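Planning for Automation, Handout 3: The Budget Nobody Wants to Read
Instructor: Ingeborg Hofstetter. Revised 1/20/18

Students arrive with a price for the arm. Good. The arm is the easy line, and the vendor will happily fill it in for you. Your job is the rest of the sheet: gripper, mounting, cabling, spare fingers, training, and the dull pile of stuff the robot will practice on.
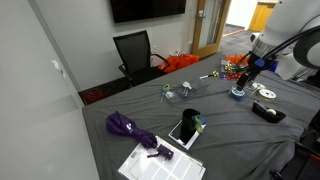 Fig. 1. Arm and gripper over a cloth-covered table of small goods: scissors, spools, tape, an umbrella.

Last year's team, led by Damian Danzer, put $3,381 under "misc." and was asked to explain it line by line. They managed 10 lines before the room got quiet. Write yours out in advance – it is less painful sitting down.

Soft items deserve their own line. A gripper quote based on rigid boxes says very little about a bendy ring or a folded umbrella, so ask for a trial with your own objects before you sign.

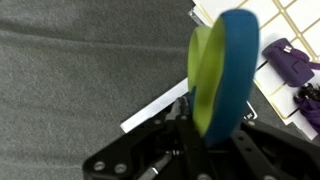

Ask too what a replacement finger costs and how long it takes to arrive. Fundar quoted us 29 days, which is a long time to own a very expensive coat rack.

For next class: bring three quotes for one gripper, shipping included. Tobias Oyelaran has the blank budget sheet. Please don't rename the columns.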